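Workshop Tips From a Robot Club Parent

My kid joined the robot club at school two years ago and I came along to hold the door while they carried things in. You can guess the rest. I now have a drawer full of cable ties, strong feelings about tape, and a spot on the club list as the person who "does the table." We meet in a borrowed room off the library, we enter the Golleck Challenge every June, and in between we mostly move small things from one place to another with a robot arm and argue about why it missed.

I get asked for tips by other parents pretty often, usually at pickup when everyone is standing around with their coats on, so I finally typed some up. These are workshop tips, by the way. I can't code and I'm no help with the math. But a huge amount of what goes wrong at a club is plain old workshop stuff, and that part I can do!

Clear the table first, every time

We lost a whole evening last fall to a water bottle. The arm kept stopping halfway through its move, the kids went through the program line by line, and it was the bottle, standing just inside the reach and getting nudged by the elbow. So now the first ten minutes are for clearing off. Backpacks go under the chairs. Drinks go on the windowsill. Laptops get their own table, pushed up close enough for the cables but far enough that the arm can't reach them if somebody types the wrong number (and somebody will).

Wipe down while you're at it. A barely damp cloth, then a dry one. Eraser crumbs are our worst problem, followed by whatever it is that falls out of granola bars. Don't use furniture polish, no matter how nice it smells. We did once and the blocks slid around like hockey pucks for three meetings.

Picking blocks and dishes

You don't need to buy anything fancy for a pick-and-place task. We have a bin of blocks from three or four different toy sets and a stack of dishes from my own kitchen that I've stopped asking for back. What I look for in a block:

Flat sides with sharp-ish corners. Rounded edges are lovely for toddlers and terrible for grippers.

One solid color, not shiny. Shiny blocks catch the overhead light and the camera sees a white blob.

Small enough that the fingers can open past it with room to spare on both sides. If it only just fits, every tiny mistake turns into a bump.

For dishes, go shallow. A deep bowl looks easier to hit but the fingers have to reach down inside it, and then they clip the rim on the way out. A low dish lets beginners drop from just above and feel good about themselves. Later on you can make it harder.

If a dish wanders when it gets touched, put a little square of rubber shelf liner under it. Cut the liner smaller than the base so it doesn't show. One roll has lasted us both years.

Get a grid on the table

If you only do one thing on this page, do this one. For our first season we worked on a bare tabletop with pencil marks, and every practice run started with a debate about where the block had been last time. Raimo Hyvönen, who coaches the older group and built half our shelves, showed up one evening with a roll of mat under his arm and that was the end of the debates.
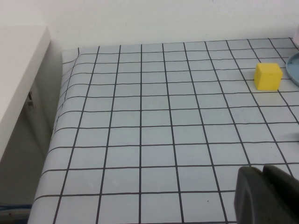

Starting positions are what a grid is really for, and a beginner team should write theirs down before the arm moves at all. We use letters along one side and numbers up the other, written on a card and kept in the project binder, so a kid can call out a cell and another kid can set the block there without leaning over to check. Put it squarely in the cell, sides lined up with the lines, the way the yellow cube is sitting there with the dish just over to its right. Once they can pick it up from straight, turn it a little and let them try again. And change only one thing per run! Move the cube or move the dish, never both, or you won't know what the miss was about.

A few things I've learned about mats in general. Buy one longer than you think you need and let the extra hang over the side. I used to trim ours to fit the table exactly, and a trimmed edge lifts and curls and gets picked at by bored fingers. A mat that comes rolled wants a night lying flat with books on it before you use it, printed side down so it bends back the other way. If it still has a ripple near the middle, don't start practicing yet – a block sitting on a ripple is a block at the wrong height.

Hold it down with painter's tape on the underside, folded into loops. Tape on top of the mat makes a tiny ridge, and the blocks find it. Masking tape works for an evening but leaves gunk if you forget it over winter break. (Cooking oil on a paper towel gets the gunk off. Then dish soap to get the oil off. Then you'll remember to use painter's tape.)

Check that the mat is sitting square to the arm, too. Run the arm out and back in a straight line with the fingers up high, and see whether they follow one of the printed lines. If they drift across it, turn the mat, not the numbers.

Cables

I have more opinions on cables than on any other subject, my family will tell you.

Give every cable a flag of tape at both ends with the same word on it. ARM, CAMERA, LAPTOP. Not letters, words, because at packing time there will be a tired eleven-year-old at one end of the tangle shouting to another tired eleven-year-old.

Leave a loop of slack wherever a cable meets something that moves. Then have one kid swing the arm to its farthest reach in every direction while another kid watches nothing but the loop. If it goes tight anywhere, let out more. We burned through two connectors before we started doing this and they're a pain to replace.

Use hook-and-loop straps near the arm and save the plastic ties for the things that never move. I love a plastic tie but you'll be cutting it off by next meeting.

Anything that runs along the floor goes against the wall or under the table, where feet aren't.

Gripper care

Finger pads get grubby. You won't notice day to day, and then one week the blocks start slipping and everybody blames the new kid's program. Wipe the pads at the start of each meeting with a cloth and plain water, let them dry, and keep your own hand lotion away from them (that one was me).

Check the screws on the fingers with a screwdriver, not by wiggling. Wiggling is how they get loose. If you find one that keeps backing out, tell the coach before you reach for the glue. I reached for the glue.

For a new group, slow everything down. Whatever speed the program has, halve it, and practice stopping the fingers just above the mat before anyone tries to close them on a block. Once a team can stop in the same place five times running, let them pick. My kid thought this was the most boring thing I had ever suggested and then used it at the Golleck, so there.

Light

Our borrowed room has big windows on one side and we meet in the late afternoon, so the light changes completely while we work. The camera hates it. A run that worked at four o'clock falls apart by five, and the kids get really discouraged.

Pull the blinds before you start, even if it's a pretty day. Turn on the lights you'll have at the competition, which will almost certainly be ugly overhead ones. And if you can, put the table up near a plain wall. Posters confuse the camera, and kids in bright hoodies walking past confuse it even more.

The notebook

Sum-yee Tse runs the Jatham team across town, and she let me flip through their notebook after the last Golleck. I was so jealous! Every run had a line: where the block started, where the dish was, what they changed, hit or miss. Ours had a drawing of a dragon and the word "WHY" underlined.

So we copied her. One line per run, in pencil, written by whoever isn't driving. On our best evening we got 34 runs down on paper, and when we looked them over, 9 were misses and nearly all of those were on the same side of the table. The mat had crept. We'd never have spotted that from memory, we'd have just decided the robot was in a mood.

Keep the notebook on a string tied to the table leg. Keep the pencil on a string too.

Packing up

Leave 15 minutes. You'll want to leave five, because somebody always needs one more try, but leave 15.

Park the arm folded before you switch it off. Roll the mat with the print facing out, around a cardboard tube from wrapping paper, and never fold it. Count the blocks back into the bin – ours is 22 and the lid doesn't go on until we get there. Missing ones are nearly always in a hood or a pant cuff.

Dishes get rinsed and dried and nested with a paper towel between them. Cables get coiled loosely, bigger loops than you think, each in its own zip bag with the word on it in marker.

And write down what broke while you still remember. I keep a sheet taped inside the bin lid. Right now it says shelf liner, two straps, new marker, and "ask Raimo about left finger screw," which I still haven't done, so I'm off to text him.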